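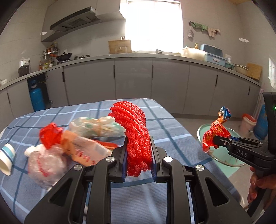
4장. 포장재 분리와 수거함 설정

이 장은 Clavasau 가정용 수거함을 처음 설치한 뒤 칸을 나누고 포장재를 넣는 방법을 설명합니다. 본체 조립은 3장을 먼저 보십시오.

4.1 칸막이 끼우기

1. 뚜껑을 완전히 젖혀 딸깍 소리가 날 때까지 고정합니다.
2. 긴 칸막이를 안쪽 홈에 수직으로 밀어 넣습니다. 화살표가 위를 향해야 합니다.
3. 짧은 칸막이는 긴 칸막이의 왼쪽에 겁니다. 오른쪽에 걸면 뚜껑이 닫히지 않습니다.
4. 각 칸에 봉투를 씌우고 테두리 고리로 누릅니다. 봉투는 폭 300mm 이상인 것을 쓰십시오.

주의: 칸막이를 끼울 때 홈에 손가락을 넣지 마십시오.

4.2 칸 이름 정하기

1. 앞면의 설정 단추를 3초간 누릅니다. 표시등이 깜박입니다.
2. 위아래 단추로 칸 번호를 고릅니다.
3. 품목 코드를 입력합니다. 비닐류는 13, 종이류는 61, 일반 쓰레기는 88입니다.
4. 설정 단추를 짧게 눌러 저장합니다. 30초 동안 입력이 없으면 저장되지 않고 대기 상태로 돌아갑니다.

참고: Drerik 구형 뚜껑을 쓰는 경우 코드 88은 표시되지 않습니다. 이때는 칸을 비워 두고 함께 들어 있는 스티커를 붙이십시오.

4.3 포장재 넣기

1. 내용물을 모두 비웁니다. 부스러기가 남은 봉지는 털거나 물로 한 번 헹군 뒤 말립니다.
2. 과자 봉지는 딱지 모양으로 접지 말고 펼쳐서 넣습니다. 접힌 봉지는 선별장에서 걸러지기 쉽습니다.
3. 과일이나 양파를 담았던 그물망은 금속 고리와 종이 꼬리표를 떼어 냅니다. 그물망을 받는 칸은 지역마다 다르므로 거주지의 배출 기준을 확인하십시오.
4. 종이 상자는 테이프와 운송장을 떼고 납작하게 접습니다.
5. 뚜껑을 닫고 표시등이 꺼졌는지 확인합니다.

주의: 건전지, 부탄가스통, 라이터는 어느 칸에도 넣지 마십시오. 눌리면 불이 날 수 있습니다.

4.4 비우기와 청소

봉투가 테두리 고리 아래 선까지 차면 비웁니다. 수거일이 목요일인 지역에서는 수요일 저녁에 꺼내 두면 됩니다. 칸막이는 중성세제를 묻힌 천으로 닦고 완전히 말린 다음 다시 끼우십시오. 식기세척기에 넣으면 변형됩니다.

표시등이 계속 깜박이면 긴 칸막이가 덜 들어간 상태입니다. 빼서 다시 끼운 뒤에도 깜박이면 Zunbridge 서비스 창구에 문의하십시오. 교체용 고리와 칸막이의 부품 번호는 부록 B에 있습니다.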